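Lovport Robotics Club — Arm Station Guide
Section 5: Setting up the table-clearing task

Use this section once the arm has been homed (Section 3) and the wrist camera shows a live picture on the station laptop. Teams on the Thursday session share one Clelasik arm, so leave the settings as you found them.

Preparing the table

1. Clear the mat, laptop leads and spare fingers off the table.

2. Put out the tray, the bowl with a slice of cake in it, and the folded cloth. Keep the cloth clear of the tray. The middle and near side of the table stay open for the wiping run.

3. Scatter dry crumbs over the open area. Spread them thinly and don't leave a pile. A few on the tray do no harm.

4. Move the arm to the LOOK position and check the wrist view. The edge of the tray and the hem of the cloth should both stand out from the table top.
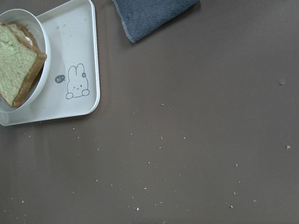
5. Save the view as your start picture. Use your team name and the run number, for example Fosberg 14.

Note: The tray has a rabbit printed on it. If your object finder marks the drawing as a separate item, raise the outline threshold to 105 and save again.

Adding the board

6. Lay the cutting board on the table, turned slightly. Place one slice near its left end, with bare wood left between the crust and the edge of the board.

7. Set the round dish to the left of the board. Cutlery may go between the two.

8. Open the gripper and lower the arm by hand control, at speed 3 or less. Stop with the fingers above the board and well to the right of the slice.

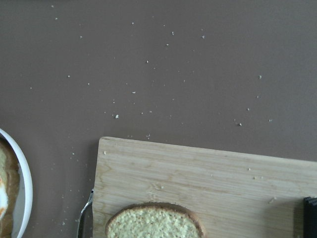 Look out for shadow. The finger is dark and so is the shadow next to it, and the Thibodeau colour filter can read the two as one wide object. If it does, move the room lamp — not the arm — and take a fresh reading. Crumbs on pale wood are also harder to pick out than crumbs on the table, so tune the filter on the board first.

Caution: Keep hands off the table while the arm light is green. To move an item, press PAUSE and wait for amber.

Caution: Food used at the station is not for eating. Bin it at the end of the session and wipe the finger ridges with a damp cloth.

9. Press RUN. If the arm stops with code E5, go to Section 7.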